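Zamdale knitters' cooperative agrees first direct yarn contract with hill farms

Jul 31, 2019
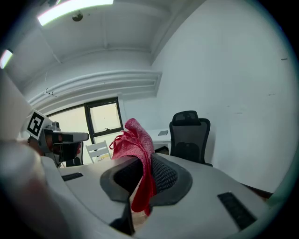

What has been agreed

After a long spring of meetings, phone calls and a great deal of tea, the knitters of Zamdale have signed their first contract to buy wool directly from the families who raise the sheep. The agreement covers 36 farms on the slopes above the town, most of them very small, and it sets a price per pound before shearing starts, so that a family knows in April what it can expect to be paid later in the year.

Readers who have followed our work for a while will remember that the knitters have been organized for much longer than the farmers have. The cooperative began with 14 members working out of a borrowed schoolroom, and it now has 58, who between them turn out sweaters, hats and blankets for fair trade shops in several countries. Up to now, though, their yarn came from a dealer in the city, and no one in Zamdale could say for certain which hills the wool had come from, or what the people there had been given for it.

"We used to label every sweater with the name of the woman who made it, and we were proud of that," said Silvia Šimek, who chairs the cooperative. "Then a customer wrote to ask us about the sheep. It was such a friendly letter, and I kept it on my desk for weeks because I didn't know how to answer her!"

How the price was set

The talks were led on the farmers' side by Bořivoj Šimko, whose own flock grazes up near the Julen pass, and he would be the first to tell you that they weren't always easy. The farmers wanted a price that would carry them through a bad winter, and the knitters were worried (quite reasonably, we think) about what would happen if orders dropped and they were left holding wool they couldn't use. In the end both sides settled on a minimum price, with an extra payment for fleeces that arrive clean and sorted. Half the money is paid when the wool is collected and the other half when it has been spun.

Spinning will be done at the Kwiatkowski mill, a family business further down the valley that was willing to take on batches much smaller than it usually handles. The first order is for 1,000 pounds of washed wool, in natural shades and a few dyed ones. Vendula Baláž, who manages the mill's orders, told us she had set one of the older machines aside for it, and that the spinners were rather looking forward to working with local fleece again after so many years of bringing it in from elsewhere.

Learning to sort

We spent a very happy two days in the hills with Rozália Mikuš, our producer support officer, at the first of the sorting workshops. She had laid old bedsheets over the grass, and people brought fleeces down by handcart and on the backs of mopeds, and there was a good deal of lively argument over what should count as coarse. Several of the older farmers had learned to sort as children and had simply stopped when the dealer began paying one flat rate for everything. They hardly needed a workshop at all, and by the second morning they were teaching most of it.

There is still plenty to work out. Transport is expensive, the upper road is closed for part of the winter, and the farms don't yet have a dry place of their own to store wool between collections. A shed in the village of Wurnisero has been offered for the coming season, but its roof needs repair and the farmers' group is still getting prices for the work. Some families have also asked whether the contract could run for longer than a single year, and the cooperative has promised to talk about that once the first batch has been sold.

Where the yarn will go

Jianguo Pan, who buys knitwear for our shops and catalog, expects the first pieces made from the new yarn to be ready for the spring range. He is starting with hats and scarves, which use less wool and will give everyone a chance to see how it knits up and washes before anybody attempts a whole sweater. Each piece will carry the name of the knitter, as before, along with the name of the farm group.

Silvia tells us she has finally answered the letter, by the way, and that she put a small twist of unspun wool in the envelope.

If your shop or group would like to order from the new range, or to host a talk about the project when Rozália is back from Zamdale, please get in touch with our producer support team. Sample cards of the natural shades can be mailed out on request.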